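Print this page
E-mail this page

MEDIA RELEASE
For release in December

Skelley community kitchen doubles its opening hours for summer

The Skelley Neighbourhood Kitchen will open four nights a week from the start of the school holidays, up from two, after the busiest year in its history!

The kitchen served 2126 meals over the spring term, all of them cooked on site in the old Jamel Street hall and most of them using vegetables grown within a short drive. There were 676 people through the door in the last month alone, and plenty of them stayed on afterwards to wash up, play cards or swap seedlings.

"We put the word out in autumn that we wanted to cook more and waste less, and the neighbourhood has just run with it," kitchen coordinator Leire Zabala said. "People turn up with silverbeet, with lemons, with a boot full of pumpkins. We build the menu from whatever lands on the bench that afternoon, and I love that part of the day."

The extra nights have been made possible by a grant from the Flendanari Foundation, which will cover gas, power and a part-time cook through to the end of summer. Abilio Ibarra, who has cooked at the hall on and off for six years, has taken the job and is already planning a run of cold soups, big salads and flatbreads for the hot weather.
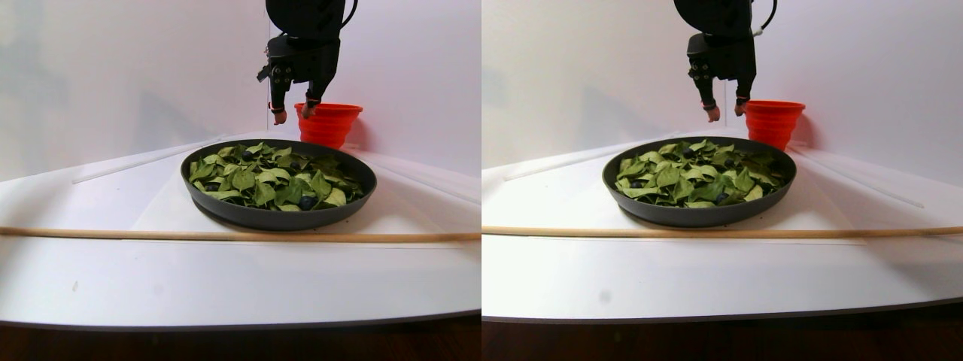 Leafy greens will be a big part of the summer menu. The growers at Shojaei Market Garden have set aside 88 metres of garden bed for the kitchen, planted with spinach, chicory, rocket and a peppery mustard leaf that Mr Ibarra likes to wilt with garlic and stir through beans. The first pick was ready earlier than anyone hoped, thanks to the mild spring (and a good deal of shade cloth).

"Greens are cheap to grow and they come back again and again if you pick them properly," grower Eusebio Herrero said. "I'd sooner see them on a plate down the road than sitting in a cool room, and the kids here eat them, which their parents keep telling me is a miracle."

Doors open at 5.30 pm and dinner is on the table from 6 pm. Meals are pay-what-you-can, there is no need to book, and takeaway serves are available for anyone who can't sit down with us. Please bring your own container if you have one. Vegetarian and gluten-free dishes are on every night, and the hall has step-free access from the car park side.

The new hours also mean the return of the Skelley cooking afternoons, which were put on hold last year when the hall floor was being repaired. Anselmo Cuesta will run the first 2 sessions, on pickling and on making a decent stock from scraps. Both are free and suit beginners, and children over eight are welcome with an adult.

Home gardeners with a surplus can drop it at the side door between 2 pm and 4 pm on any cooking day. Herbs, stone fruit, tomatoes and zucchini are all very welcome, even the enormous zucchini!

Media enquiries and interviews: Iñaki Vidal, Skelley Neighbourhood Kitchen, Jamel Street hall.

Print this page
E-mail this page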